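# About Skodville

Skodville is a small company that gathers examples of everyday handwork for learning systems. Our customers build robots and the software that moves them, and we bring them recordings of people doing ordinary tasks in ordinary rooms. 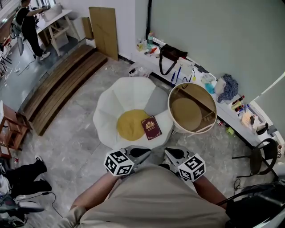
We started with 2 people and one rented room above a print shop in Trascombe. Orvokki Hyvönen had worked for many years with measuring instruments, and Hendrik Ndlovu came from furniture repair. They had met on a project where a robot arm learned to fold towels, always the same towels, on the same table. When the towels changed, the arm did not know what to do any more. This experience is still the base of how we work.

## How we collect

Our people work with a gripper in each hand. The hands of the person make the movement, and the grippers carry printed markers on top, so the position can be followed during the whole task. A camera on the head records what the person is looking at. No robot has to be present for this, and we can collect in a shop, in a kitchen or in a waiting room, with the things that are already there.

One recording we call an example. A good example has a clear start, one task and a clear end. The collector says the task aloud before beginning, does it at a calm speed, and opens both grippers at the end. If something falls down, the recording continues and the collector picks it up again. Such examples get their own label and we deliver them together with the others – several customers have asked especially for them.

Khadija El Idrissi plans the tasks. Her current list has 367 of them, from very short ones (close a drawer) to long ones with many steps (pack a bag for a trip). She changes the rooms, the furniture and the light between sessions. A task is finished for us when it was recorded in at least 3 different places.

## Checking

Each example is watched by a second person before it leaves our office. Leilani Delacroix leads this work and wrote our checking guide, which every new collector reads in the first week. Most rejected examples have a simple problem: the markers were hidden for too long, or the head was turned away from the hands.

People who pass through a room during recording are asked for their agreement in advance, and faces are blurred before delivery. Names on letters and documents are blurred also.

## Where we are now

In January 2025 we moved to a bigger space in Trascombe, and we now have nearly 105 trained collectors on our list. Most of them work part time. Our largest collection until today is called Flalanel, and it covers household objects handled with two hands. The next one, Patwary, will be about sorting and storing in small shops. Recording for it begins in May.

## Contact

For questions about collections and samples, please write to Sewwandi Uddin. She also answers people who want to become a collector. Experience with robots is not needed, but steady hands and some patience are welcome. The training takes two days and is paid.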